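Snacks talk, Guthrie library, speaker notes

(Wait for the chairs to stop scraping. Water on the left this time.)

Hi everybody, thanks for coming out. I'm going to talk about reading the back of the package, and I promise it's more fun than it sounds! Show of hands: who looked at a label this week? Okay, and who looked at the serving size first? Fewer hands. That's my whole talk, we can go home.

So I started this in September, when I sat down with my grocery receipts (all of them, in a shoebox) and found I'd spent nearly 2,000 dollars on stuff I ate standing up. Crackers, cookies, those little Mateditz rice puffs that I swear are mostly air. I wasn't even enjoying half of it.

PAUSE. Let them laugh or not.

First thing is serving size. The calories up top are for one serving, and the bag may hold 3 of those. My favorite Jikitetti crackers list 9 crackers as a serving. Have you ever eaten nine crackers and folded the bag shut? I haven't, not once.
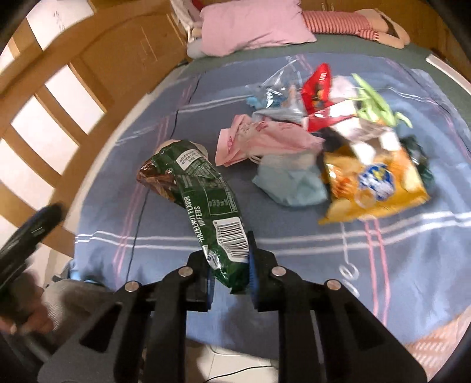 Hazelnut flavor wafers, with the nutrition label on the bag.

Next, the word "flavor." It's a tiny word and we all slide right past it. "Flavor" on the front tells you what it's supposed to taste like, and if you want to know how much of the real thing is inside, you have to turn it over and find the ingredients. They go in order by weight, biggest first. If sugar's leading the parade, well, now you know.

(Pass around the empty Listetti box here. GET IT BACK, I need it for the next group.)

Then dates. "Best by" is mostly about quality, so please don't toss a perfectly good box of cereal the next morning. I used to do that all the time.

If there's time: sodium. I added up one lazy Saturday-style couch day and got 3,938 milligrams. Ask them to guess before I say it.

Questions, then cookies in the back.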